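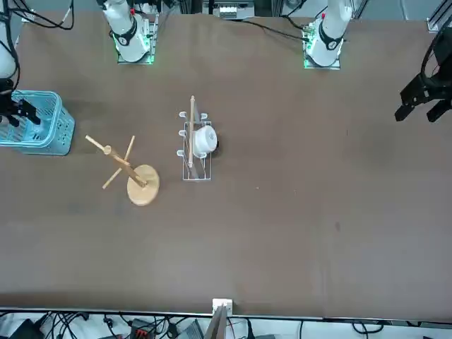

How to Get Stains Out of Your Favorite Mugs

I drink way too much tea, and my mugs show it. If yours have that brown ring halfway down that the dishwasher just shrugs at, you can fix it with stuff from the pantry (no bleach, I promise!).

What you need

Baking soda
White vinegar
A soft sponge
An old toothbrush for the handle

Step 1. Rinse the mug with warm water and leave it damp. Dump in a spoonful of baking soda and rub it around with your finger until you get a paste. It should feel like gritty toothpaste.

Step 2. Let it sit for 7 minutes. I usually wander off and forget, and it's never hurt anything.

Step 3. Scrub in small circles, then go around the rim and the inside of the handle with the toothbrush. Go easy on anything with gold trim — my friend Anikó rubbed the gold right off a cup she'd had since college, and she's still mad about it.

Step 4. Still see a ring? Pour in 3 spoonfuls of vinegar, fill the rest with hot water and walk away until it cools. Then wash it with dish soap like normal.

Step 5. Let it dry all the way before it goes back in the cupboard. I leave mine out overnight, and I don't stack them while they're damp or they get that musty smell.

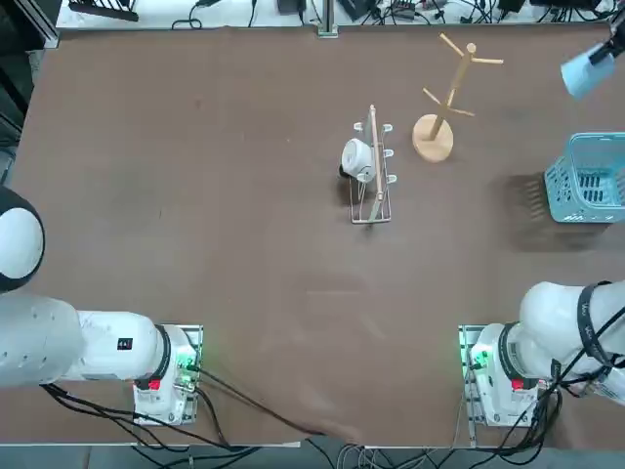 White mug, dish rack and wooden mug tree.

I do the whole shelf every couple of months, usually with the radio on. Travel mugs need a longer soak, and the lids come apart first.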